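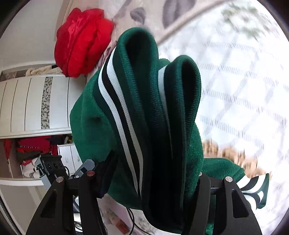 El **forro polar** es una prenda de abrigo confeccionada con tejido polar, un género de punto sintético, casi siempre de poliéster, cuya superficie se cepilla hasta levantar un pelo corto y denso. El nombre se aplica tanto al tejido como a la chaqueta, el jersey o la sudadera que se hacen con él. En varios países de América se le llama simplemente *polar*.

## Tejido

La tela parte de un punto de rizo que pasa por una máquina perchadora. Los cilindros de púas rompen los bucles y dejan una capa afelpada que retiene aire. Después se tunde para igualar la altura del pelo y, en algunas calidades, se aplica un acabado que retrasa la formación de bolitas.

El gramaje determina el uso. Los tejidos finos sirven como segunda capa o como forro de otra prenda, mientras que los gruesos se llevan como capa exterior en tiempo seco. El polar pesa poco en relación con su volumen y seca deprisa, pero deja pasar el viento salvo que lleve una membrana interior.

## Remates de canalé

Muchas prendas de este tipo terminan en piezas de canalé, un punto elástico de acanaladuras verticales que recupera su forma después de estirarse. Se usa en puños, bajos y cuellos, y puede tejerse en el mismo tono que el cuerpo o con listas de contraste. Un remate habitual en la ropa de aire deportivo combina un verde oscuro con una lista blanca bordeada de negro, o alterna bandas blancas y verdes.

La tira se corta algo más corta que la abertura a la que va cosida, se dobla a lo largo y se estira al pasarla por la máquina. La diferencia de medida produce el ajuste. Cuando el canalé lleva listas, estas deben coincidir en la costura de cierre - un desajuste pequeño se aprecia enseguida en un puño.

## Variantes comerciales

Los catálogos distinguen las prendas por gramaje, por tipo de cierre y por el acabado de los bordes. La casa Pekley vendió durante varias temporadas el modelo Grilar, de cuerpo liso y puños listados, en un tejido de 207 gramos por metro cuadrado. Grirnamine, un taller dedicado al género de punto, suministraba las tiras de canalé en rollos de unos 30 metros. La serie Magyar, del mismo fabricante que el Grilar, se ofrecía en 7 colores y prescindía de las listas.

## Lavado

El tejido polar se lava del revés, con agua fría o templada y poco detergente. El suavizante apelmaza el pelo y reduce su capacidad de retener aire. Tampoco conviene la plancha, que puede fundir la fibra y dejar zonas brillantes. En los modelos con listas blancas se recomienda separar los colores intensos, en particular los rojos nuevos.

El lavado desprende microfibras que llegan al agua de desagüe. Los programas cortos y las bolsas de malla tupida reducen la cantidad, aunque no la eliminan.

## Almacenamiento

El polar puede guardarse doblado o colgado. Doblado ocupa más que un jersey fino y suele colocarse en la parte alta de la pila o en un estante propio. En percha conviene que los hombros sean anchos, ya que los extremos delgados marcan la tela. Los puños de canalé se dejan sin estirar ni remangar.

Las chaquetas acolchadas, que comparten temporada con el polar, se guardan mejor colgadas, porque la presión continua aplasta el relleno. En armarios pequeños es frecuente reservar la barra para ellas y los estantes para el resto de la ropa de invierno. Antes de guardarlo hasta septiembre, el polar debe estar limpio y completamente seco.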